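How often should I oil a maple cutting board?

Sofia Kokkinos
I finally got a big maple board and I love it! The grain is gorgeous – wavy, with some honey-colored bands. How often does it need oil?
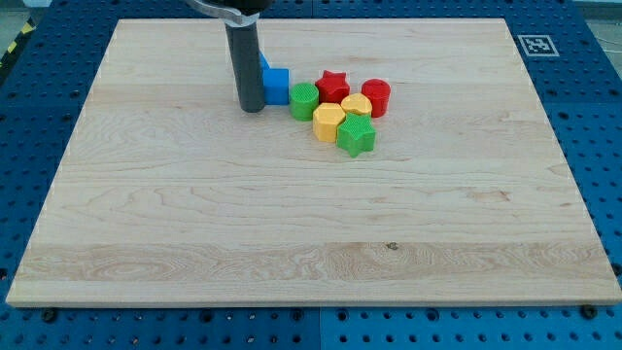 My maple board on the blue table

Tzanetos
Lovely grain! Mineral oil once a month, 2 thin coats, left overnight and wiped off in the morning. Mine is 8 years old and still a joy to use.

Clenden21
I just use whatever's in the pantry.

Vivell
Please skip the pantry oils, they can go rancid. Food-grade mineral oil is great – do both sides!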